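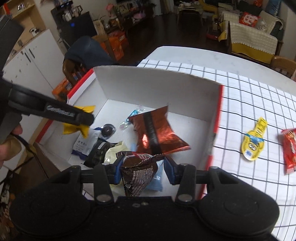

Mudstead, Tue 11 March

Print this page | E-mail this page

4.2 Where the grip went wrong

I'd hoped to skip this section, but the fault ate most of our month. Of 178 grasps on wrapped snacks, eight ended with the jaws reporting a firm hold on nothing at all. Figure 3 gives the sort of pick I mean – blue pads either side of a brown packet, with foil and twist-wrapped sweets close by.

I blamed the pads first (wrongly!). Sølve Myklebust went back through the Triker logs and found the width reading drifting by over 3 mm after a long session, so a missed packet looked just like a thin one. Zeroing the jaws before each run cured it at Mudstead. We haven't tried that on the Kerslake set yet – I'd like to in April.

Figure 3. Two-handed work at the snack box, one gripper closing on a packet.

Print | E-mail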